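Moving a store locator off one big script: an interview with Samina Lashari
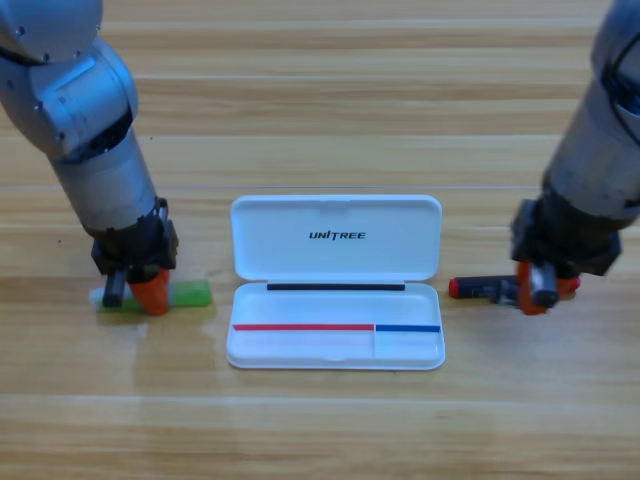 Where the project started

Samina Lashari has been writing front-end code for mapping sites for most of her working life. Her current job is at Gadent, a small web shop that builds store locators and delivery-area pages. In April her team began replacing the JavaScript behind the locator they run for Zaidi, a chain of hardware stores. The new version went live in November 2019.

The old locator was a single file. It loaded the map, fetched the store list, drew the markers, handled the search box and wrote the results into the sidebar.

"It worked," Lashari says. "People could find a store. The trouble was that every change touched everything. If you wanted to change the text in an info window, you had to read through the search code to get there."

The store list has 86 entries. Lashari says that is a small number for a map, and that the slowness customers complained about had little to do with how many markers were drawn.

"We were creating a new info window object for each marker at page load, with all the HTML already built, including the opening hours table. Most visitors open one or two of them. So we changed it to a single info window that gets its content when a marker is clicked. I should have done that in the first version, which I also wrote."

Events and closures

The bug that took the longest was an old one. On some pages, clicking any marker opened the details for the last store in the list. Mohsin Dhanial, the other developer on the project, tracked it to a loop that attached the click handlers.

"The handler used the loop variable, and by the time anybody clicked, the loop was finished," Lashari says. "It's in every JavaScript tutorial. But the loop had been fixed once already, years ago, and then somebody copied the unfixed version into the page for the regional sites. We had two copies of the same function and only one was right."

They moved the marker code into its own function that takes a store and returns a marker. The loop now just calls it. Both sets of pages use the same file.

Geocoding

The search box lets a visitor type an address or a zip code. The old code sent each search to the geocoding service from the browser and did the same for the stores themselves if their coordinates were missing.

"That was 63 stores without coordinates in the data," she says. "Every visitor's browser was looking them up again. When we hit the rate limit, some markers didn't show up, and it would be different markers each time. Support couldn't reproduce it and neither could we."

The team wrote a script that looks up an address when a store is added or edited and saves the latitude and longitude with the record. It runs on the server. If the result is only a partial match, the record is flagged and someone at Zaidi drags a marker to the right place in the admin page.

"The dragging part was Nusrat's idea," Lashari says, meaning Nusrat Bajwa, who manages the store data for the client. "I wanted a form with two number fields. She told me none of her staff would type a longitude correctly, and she was right. The dragend event gives you the position anyway, so it was an afternoon of work."

Testing

Gadent did not have automated tests for the locator before. It now has 69, and most of them do not load a map at all. They check the functions that filter stores, sort them by distance and format opening hours.

"I don't test whether the map service draws a map," she says. "I test what we pass to it. For the rest we have a page with a stub that records the calls."

She tried a wrapper library called Curden early on and dropped it. It hid the map object, and she kept needing methods the wrapper did not expose. Her advice to someone starting out is to learn the plain API first and decide about wrappers afterward.

What is left

The mobile layout still uses the old sidebar code. Marker clustering is on the list for another client, Dondik, which has many more locations packed into a few cities. Lashari plans to reuse the marker function there and keep the search code separate, as the two clients want different sorting.

"Zaidi wants nearest first. Dondik wants open stores first and then nearest," she says. "That's one compare function. In the old file I wouldn't have known where to put it."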